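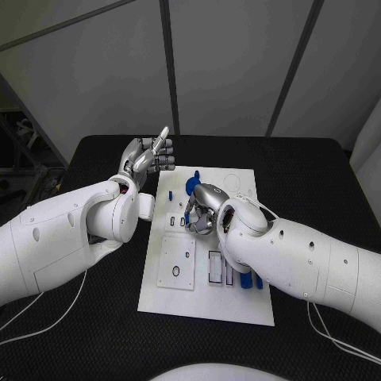 Fit between a peg and its seat depends mainly on clearance, and the first half of our project dealt with choosing one. The Unent board is a flat white rectangular sheet, used on a black tabletop, and every part meant to be handled is blue. The round disc, with its short peg standing up from the top, was the part we redrew most often. In the first version the peg was too short to grip without touching the disc. Fiifi Atinga lengthened it by 5 mm and left the disc alone.

Parts were drawn by Sena Quartey and checked with calipers by Bernice Ankrah. A part that missed its drawing was reprinted - no filing was allowed, as filed surfaces gave uneven friction. Each seat was then tested for wear over 60 insertions, and the full set of parts went through 600. Readings were logged in Tulletti on one sheet per seat.

Wear was low up to insertion 326, when one round seat began to show play. We traced this to a thin wall on the underside and thickened it in the July revision.

The slotted holder was added last. It has two narrow parallel channels between raised walls, and it tests sideways alignment, which the round seats do not. 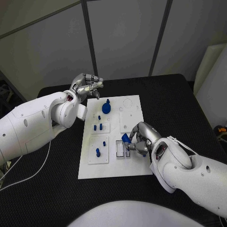

Figure 2. Blue part held just above the slotted holder, lower right of the board.

Channel width is still open. The narrow setting holds a part upright but is slow to load. Fuseini Aryee will repeat the wear test with a small chamfer on the channel edges.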